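Gas is still off. Where we are, what to do, what to eat

Quick one because I have to be on the bus at 7:40. Lots of you stopped me in the lobby and I gave three different people three slightly different answers, so this is the version to go by.

Gas to the whole building is off. All 28 apartments, both risers. Laundry room dryers too, those are gas, which I did not know until mine came out cold. Heat and hot water are on a separate line and are fine. If you have no hot water that is a different problem, call it in.

How we got here, short version for people who were away. Somebody on four smelled gas by the trash chute in September, called the utility (correct thing to do, please keep doing it), utility came, found a leak at a fitting in the basement and shut the main. Fine. Then once it's shut it can't just be turned back on. The whole line has to be pressure tested, and ours failed, twice. Old threaded pipe, lots of joints. So now it's a repair job, with permits, and inspection, and then a second inspection by the utility before they will unlock the meter.

Where the repair is. Clerent are the plumbers. They have replaced the basement header and finished the east riser. West riser is open from one to three and they are working up. Declan Heffernan from Kimeck told me on the phone Wednesday that the remaining floors need access to every kitchen on the west line and that this is what is holding things up. I asked for that in writing. Got it, sort of, an email with no dates in it. Asked again.

So, west line people: 1C, 1D, and everything above those. Let them in! One missed kitchen holds up the whole riser, they can't test a line with a gap in it. If you work days, leave a note with your apartment number and a time on the clipboard by the mailboxes. Ilir Grgić in 2D has offered to sit in for people who don't want the plumbers in there alone. He is retired and says he'd be reading the paper anyway. Knock before noon.

What they do in the kitchen: pull out the stove, cut a hole in the wall behind it that is bigger than you expect, swap the branch, leave. Patching is a seperate visit. Take pictures of your wall and floor before they come. Take everything out of the cabinet to the left of the stove, they need that too. 3D lost a shelf of glasses. Cover whatever you can't move, it's plaster dust and it goes everywhere, I am still finding it in the toaster.

The case number

We filed with the city. One complaint for the building, but everyone should also call in their own, it does get counted. Refer to the building complaint when you call, ends in 3388, the full number is on the notice taped inside the front door. Say: no cooking gas, whole building, since September. They will ask if the landlord gave you a hot plate. Say yes if yes. Having a hot plate does not close the complaint, whatever the super's nephew is telling people.

Write down when you called. If an inspector comes and you aren't home they leave a card and mark it no access, and then you are back at the start. So if you see one in the hallway, and your neighbor isn't in, let them into YOUR place. Same gas, same problem.

Rent

Getting asked this the most. Do not just stop paying. Do not knock off a number that feels right either. Catríona McGrath went through this in her last building and what she did, and what the tenant clinic told her to do, was keep paying in full, keep a log, and ask for a credit as a group. That's the plan here.

Kimeck's first offer was a flat 300 dollars per apartment, one time, in exchange for signing a page. Please read the page. Second paragraph has you giving up any claim for the whole outage "through completion", and there is no completion date. I am not a lawyer, I'm just saying I haven't signed. Some of you have and that is your business, nobody is mad. If you haven't yet, wait till after the meeting.

What we are asking for instead is a monthly credit for every month or part of a month without gas, starting from the shutoff. Eoin Ó Dálaigh is drafting the letter. He needs from each apartment: name on lease, rent, whether you got a hot plate and when, and receipts for anything you had to buy. Electric bills too — the one from before and the ones since. Mine is up. If yours isn't, still send it.

Put it in an envelope under his door, 4A. Not email please, he has asked me twice to say that.

Log: doesn't have to be fancy. Date, no gas, what you did instead. I use the back of a calendar. 31 lines for a month and most of mine say "no gas, sandwich."

Hot plates and the wiring

The part I actually worry about. These kitchens have old circuits. In most apartments the fridge and both counter outlets are on the same breaker, so if you run the hot plate, the microwave and the kettle together you are going to be in the dark. Annoying. Worse if the breaker doesn't trip and the cord gets warm instead.

So, please:

No extension cords for anything that heats. Not power strips either. Straight into the wall.

One heating thing at a time per outlet, and if you're not sure what shares a breaker, assume everything does.

Feel the plug after ten minutes. If it's hot, stop, use another outlet, tell me or the super.

Don't put the hot plate on top of the stove. Yes it's where you're used to cooking. But people leave the paper towels and mitts there and the knobs get bumped, and when the gas does come back on there will be somebody with a burner turned to high under a plastic appliance. Knobs all the way off now, tonight, and leave them off.

No camping stoves indoors. No charcoal indoors. I know who I'm talking to and so do you.

Check your carbon monoxide alarm anyway, while you're at it. If it chirps it wants a battery. Ilir has a ladder.

The hot plates Kimeck handed out are single burner and slow. Twenty-five minutes to boil a pot of pasta water in my kitchen, so now I boil it in the kettle first and pour it over. If you never got one at all, tell me your apartment number. There are a few still in boxes in the basement office, behind the paint.

What everybody is eating

Asked around for tips, since I'm sick of my own. Here's what came back, in no order.

Slow cooker, says nearly the whole second floor. Beans, chili, pot roast. Draws very little, can run all day with the fridge on the same circuit. Aoife Ó Flaithearta has a spare she'll lend for a week at a time, 5B, return it clean.

Toaster oven. Does a small chicken if you take the legs off. Doesn't do a pizza from the freezer unless you saw it in half, which 1A does, with a bread knife.

Rice cooker, and put an egg on top of the rice for the last ten minutes. Or frozen peas. Or sausage, sliced. You can make a whole dinner in there.

Microwave potatoes, poke them first. Sweet potatoes too. Somebody wrote "microwave everything" and underlined it, thank you.

Cold: tuna and white beans, lemon, lots of parsley. Good bread from Umali on the corner, they mark down after six.

Sharing ovens. The Zisley building next door is on its own gas line and has a few people who've offered their ovens on weekends for big stuff, birthday cakes and the like. Sign up sheet is in their laundry room, bring your own pan, and bring them a slice.

Steaming, which was my own discovery. An electric pot with a steamer basket, the lid on, and walk away. Dumplings straight from the freezer, broccoli, fish on a bit of parchment. Buns too, filled or plain. Four is dinner for me, with something green and chili oil out of the jar. Easy to wash, and it lives on the little table by the wall so the counter stays clear for the hot plate.
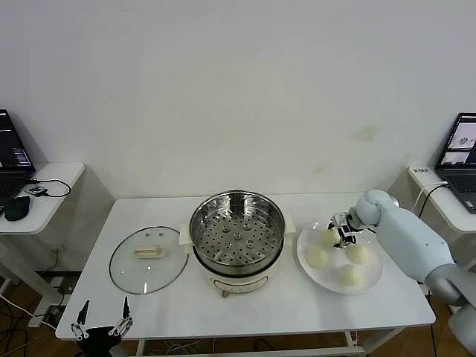
Meeting

Wednesday, 7 pm, lobby. Bring a chair if you want to sit. Three things: access on the west line, the Kimeck page and whether to sign it, Eoin's letter. Declan Heffernan has been invited and says he will "try to make it". Hold your questions about the elevator, I know, but it's its own meeting.

If you can't come, slip me a note, 3A, and say if it's ok to read it out. Spanish and Albanian copies of this are going up by the mailboxes tommorow night once Ilir has fixed my Albanian.

Missing bus. More when I have it.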